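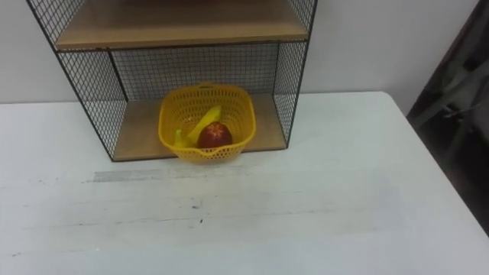
Fruit basket on the lower shelf of the wire rack

From: Paweena Nakpan
To: Hercombe home robots list
Subject: Re: Re: can they put the shopping away yet?

Hello all,

Picture at the top, as attachments go astray on this list. It shows the sort of job I keep banging on about: a yellow plastic basket with a banana and some other fruit in it, sitting on a shelf with wire mesh round it. Get the basket out, put it on the table, put it back. My niece could do it at three!

On 6 January, Purves wrote:
> I've read all the replies and I still say we are ten years off.
> Floors, yes. Lawns, yes. But show me a machine that can
> reach into a cupboard without knocking the door, the shelf
> and whatever is next to the thing you wanted. Folding towels
> on a bare table is a party piece.

I agree about the towels (sorry, Estmont lot), but ten years? I'm much more hopeful than that. Reaching into a shelf is hard for dull reasons: there is a board overhead, mesh at the sides, and the arm gets in the way of its own view. Look at the colours too. The banana is very nearly the same yellow as the basket, and all those little holes in the walls let the shelf show through. I love this stuff!

In our Kenemau trials we logged 3319 tries at shelf jobs of one kind or another. The last 278 were baskets only, and the arm got 60 of those out and back with nothing tipped or dropped. I know, I know, you'd sack a person for that. But last spring we couldn't get one out at all, so I was grinning all the way home.

What I'd like from the list is awkward baskets. Handles that flop, rims that catch, anything that sticks out past the edge of its shelf a bit like this one does. And Purves, do send me the measurements of that dreadful cupboard of yours. I mean it.

Paweena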